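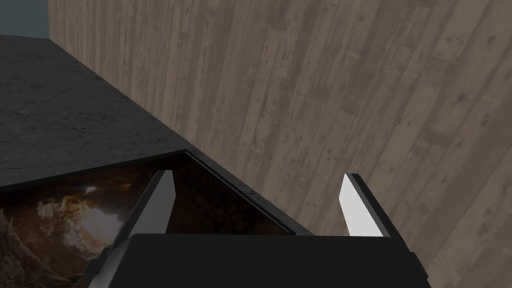
Naltholm Hand Controller, with simulator licence

If you've ever tried to teach a robot arm a job by typing in numbers, you'll know why we made the Naltholm. You hold it much as you'd hold a torch, move your hand, and the arm on your screen moves with you – squeeze the trigger and the gripper closes. Every go is saved as a demonstration, ready to play back, trim or throw away.

The licence includes the Durkovik room set, with stone worktops, plank walls and plenty of household things to practise on. Flat items such as framed pictures are harder than they look, so do start with the wrist view and the slow speed setting, and give yourself an afternoon to get the feel of it.

Thabiso Matlala on our support desk is happy to talk you through your first session by phone, and Monique Langlois has written a lovely clear printed guide that comes in the box.

Controller and one-seat licence: £974
Extra seat: £129
Weight: 420 g
Lead: USB, also charges the controller
Works with: Pevach and Sithole arms

Orders placed now will go out in January.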